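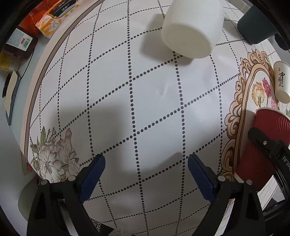 El mantel individual y el vaso de papel: apuntes sobre dos objetos de mesa

27 de enero de 2022

El mantel individual lavable ha desplazado al mantel de tela en buena parte de las cafeterías pequeñas. La razón es de superficie y de tiempo: una lámina lisa se limpia con una pasada de bayeta y vuelve a la mesa. En el taller de Skenano, donde Duarte Teixeira dirige el estampado, cada modelo pasa por 200 ciclos de limpieza antes de entrar en catálogo. Se anotan tres cosas: pérdida de tinta, marcas de roce y deformación de las esquinas.

Las marcas de roce aparecen primero. Sobre fondo blanco, unas rozaduras leves en la zona central se distinguen enseguida, mientras que un motivo tostado o marrón las disimula. De ahí que muchos diseños lleven el ornamento a un lado: un marco de volutas barrocas con flores amarillas, rosas y magentas, por ejemplo, y el resto de la lámina cubierto por una retícula de líneas de puntos negros. Teixeira considera la retícula el elemento más difícil de imprimir. Una desviación mínima del registro, que en un ramo pasa inadvertida, en una línea de puntos se ve desde la silla.

Los pliegues son otro asunto. Un mantel guardado doblado conserva la línea durante semanas. El taller recomienda almacenarlo en plano o enrollado con la cara impresa hacia fuera, y no apilar encima vajilla pesada.

El vaso de papel plantea problemas distintos. Ah-rin Pyo, responsable de compras de la cadena Grimemeo, trabaja con dos construcciones. La de pared lisa admite impresión fina, incluida la caligrafía vertical: los caracteres 中国风, «estilo chino», se han convertido en un motivo habitual, a menudo rematado con un pequeño sello rojo. La pared ondulada, en cambio, rompe cualquier trazo delgado, y por eso suele servirse en color uniforme. El rojo es el más pedido en sus locales.

El acanalado interpone aire entre la mano y la bebida. Con una pared sencilla, Pyo pide a los locales que añadan una faja de cartón para el café solo y el té. El acanalado vertical mejora además el agarre, aunque ocupa más en el almacén: las columnas encajan peor y el mismo armario admite menos unidades. Grimemeo repone 4,000 vasos por pedido y revisa una muestra de 30 por caja. Se comprueban el borde enrollado, la costura lateral y el asiento de la base.

Queda la cuestión del tamaño. Un vaso pequeño de papel y una taza de superficie mate pueden compartir mesa si el mantel deja suficiente espacio libre. Para una mesa de dos, Pyo fija un margen de 5 centímetros entre el plato y cada recipiente.

En cuanto al color, las tazas blancas sobre mantel blanco dependen por completo de la sombra para recortarse. Un verde azulado oscuro resuelve el contraste sin competir con el dibujo floral. Skenano prepara para abril una serie con la retícula en gris, de menor contraste, que Grimemeo probará en su local de Turkia.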